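Matching black socks: fold or roll?
Laundry & Closets > General

prys_samuel
Wednesday, September 19, 2018
I have 9 pairs of black socks from three brands, Telier, Pullow and Eder. After a wash they all look alike and I lose most of an evening to them. I moved the job from the bed to the table and that helped.
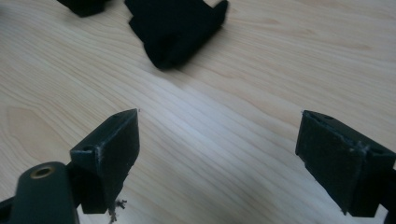 My bedspread is navy, and black socks vanish on it. I kept finding one stuck in a fold the next morning. On the table the wood is pale enough that anything black stands out, even with the wavy grain running all over it. My question is what to do after matching. Roll them into a ball, or fold flat?

Kettle70
Fold. Balling stretches the cuff on the outside sock. I ruined a set of Nakards that way.

dorrit_m
I've balled mine for years and the cuffs are fine. If yours went slack, it was the dryer. Try medium heat before you blame the ball.

Kettle70
They were line dried, so no.

linen400
Both work. The real fix is buying one kind. Give the others away and you never match again.

prys_samuel
I'm not throwing out good socks. The Eders are for work boots and the Telier ones are too thin for that.

dorrit_m
Then sort by cuff. Ribbing is easier to tell apart than the color. Lay each one out with the heel flat and look at the top first.

prys_samuel
Tried it last night. Slower at the start, but I had 2 left over instead of the usual pile. Here's one laid out. 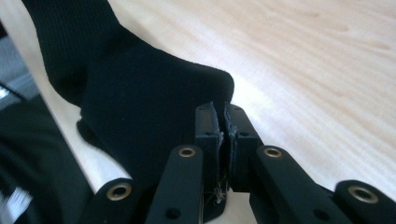 Re: cuffs

Kettle70
Fine ribs like that are easy to see. Now fold it in thirds, toe first, and stand it up in the drawer.

dorrit_m
Thirds is too bulky for a shallow drawer. Fold it once and lay it flat.

prys_samuel
My drawer is shallow, so I'll go with one fold. I'm also putting a stitch of red thread inside the Eder cuffs.

linen400
Do the thread before you put them away or you'll be sorting them all over again.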